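Ollville Technical Institute
Robot Systems Laboratory
Handout 4: Teaching by Remote Control

Purpose. In this unit, students record demonstrations of a two-arm task by operating both arms remotely. The recordings are used in Handout 5 to train a control policy.

Definitions. A demonstration is one complete attempt at the task, from the start position to the rest position. An episode is the stored record of a demonstration, including joint positions, gripper commands and camera data.

Procedure
1. Move both arms to the start position and confirm that the grippers respond.
2. Place the main object within reach of both arms. Other objects may remain on the table.
3. Begin recording before the first movement. Work at a steady pace and avoid long pauses.
4. If an object leaves the reach of the arms, stop and mark the episode as failed. Failed episodes are kept in a separate folder.
5. Change the position of the objects after every 10 episodes.

Requirements. Each team submits 50 episodes. The Skestness set, available on the course server, contains 957 episodes and may be used for comparison only. Written reports are limited to 3,000 words and are due in November.

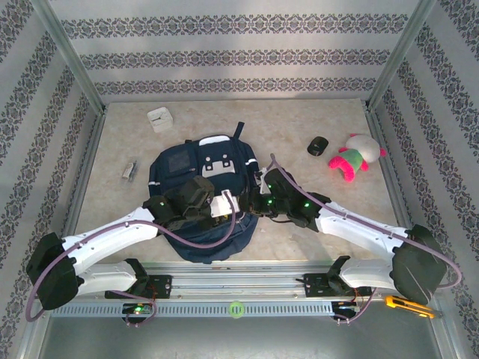
Figure 4.1. Two-arm workspace with a backpack as the main object.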